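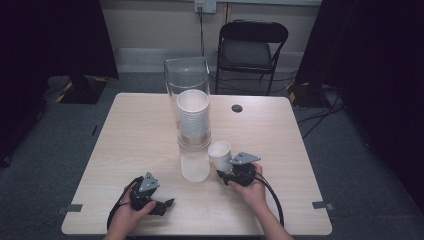

Section 3. Setting up and looking after the Gurnlow hand pair

Most of the trouble I get called about with the Gurnlow pair comes down to cables and jaws, so this section is nearly all cables and jaws. If you've only ever run the arms at the Bendow cell, the hand-helds will feel funny for the first hour or so (they did for me, and I'd been wiring them up for weeks by then!). Get into the habit of working the way you want the cables to lie. With the right gripper up on a cup beside the dispenser, its cable comes out the rear, loops over the tabletop and goes off the near edge, and the left one curves down past the wrist and off on its own side. Left goes left, right goes right, and they never cross in front of you. If yours cross, stop and redo it before you turn anything on.

What you need on the bench first

Both grippers, both cables, the Wiker control box, a 3 mm hex key, a soft brush, lint-free wipes, gray tape, and a sleeve of paper cups. Horacio Espinoza keeps the spare jaw pads in the top drawer under the box. Please sign for them, he does check.

3.1 Connecting the pair

1. Turn the Wiker box off at the back. The front button only puts it to sleep.

2. Lay the grippers on the table with the brackets up and the jaws pointing away from you.

3. Plug the left cable in first. Push until you feel the click, then give the collar a quarter turn. I've had plenty of units come back to me as "dead" with a collar that was never turned.

4. Do the same on the right.

5. Leave 18 inches of slack between the back of each gripper and the table edge. Less than that and you'll feel it tug when you reach across to the far side. More than that and you'll be dragging a coil through your cups all afternoon.

6. Turn the box on and keep your fingers out of the jaws until both lights go steady.

CAUTION: Never plug or unplug a gripper with the box on. We lost a board that way in July and the replacement took forever to come.

Note: If the box shows fault 77, it can't see one of the grippers. Nine times out of ten it's the collar from step 3. Turn off, reseat both ends, turn on again. If it comes back a second time, swap the left and right cables at the box and see whether the fault moves with the cable. If it moves, it's the cable. If it stays put, bring the gripper to me.

3.2 Zeroing the jaws

Do this every morning and any time a gripper has been dropped (yes, even onto carpet, and yes, even a little drop). It takes a couple of minutes and it saves you throwing out a whole session later.

1. Hold the gripper the way you'll be using it, with your fingers wrapped around the grip from below. Zeroing it flat on the table gives a slightly different number and I've never gotten to the bottom of why.

2. Let the jaws open all the way and read the travel number on the box. You want 153.

3. Squeeze gently until the pads touch. You want 0. I'll live with 1 or 2.

4. Hold the zero button on the box until it beeps twice.

5. Open and close a few times and watch the number. It should climb and fall smoothly. A number that sticks and then jumps means grit in the slide, so go to 3.4.

6. Repeat on the other hand. Don't assume that the second one's fine when the first one was!

3.3 The cup check

Paper cups are my favorite test piece. They're cheap, they're light, and they show you straight away if you're squeezing too hard.

1. Put the dispenser toward the far side of the table, a little left of center, and leave yourself open tabletop to the right of it.

2. Set one cup upright on the open part of the table.

3. With the right gripper, take the cup low on its side and lift it just clear of the surface. Stay away from the rim.

4. Hold it there for a slow count of five. Watch the cup wall. A small dent under the pads is okay, a crease is too much.

5. Set it down and let go all at once. If the cup follows the jaws when you open them, the pads are sticky and want a wipe.

6. Do it again with the left. Right-handers will hate this. Dilwyn Gough swears he's faster with his left now, but he's had a lot of practice.

Throw the test cups in recycling when you're done. Once they've been pinched they nest crooked and then the whole stack jams.

Note: Keep the free gripper open and out to its own side while the other one works. I see new people park it right in the middle, and then they're reaching over it.

3.4 Cleaning the slide and pads

1. Box off at the back, cables out.

2. Open the jaws by hand and brush along the slide, always outward. Paper dust packs in at the inner end, so spend your time there.

3. Wipe the pads with a damp wipe and let them air dry. No alcohol! It turns the pads shiny and after that they won't hold anything.

4. Check the bracket on top for wobble. If it moves, snug the screws with the hex key, a little on each in turn. Snug, please. The threads in the housing are soft and I've already put inserts in two of them.

5. Run your thumb down the first few inches of cable behind the grip. If you feel a flat spot or a kink, tag it and hang it on the hook by the door.

6. Reconnect as in 3.1 and zero again as in 3.2. Cleaning always shifts the zero a hair.

CAUTION: Don't oil the slide. Don't let Vasco Henriques talk you into oiling the slide either. Oil and paper dust make a kind of paste and I have to strip the whole thing to get it out.

3.5 Packing up

1. Box off at the back, wait for the fan to stop.

2. Unplug at the box end first, then at the gripper.

3. Coil each cable in big loose loops. Never wrap it around the gripper itself.

4. Close the jaws and put each gripper in its own side of the case. L and R are marked inside the lid.

5. Press down any tape on the table edges that has started to lift, or peel it off and put on fresh.

6. Write the open and closed numbers on the card in the case, even if they're perfect. Nélida Lucero goes through the cards at the end of each month and a gap makes her think something broke.

For the arm mounts and the Roy adapter plates, go on to Section 4.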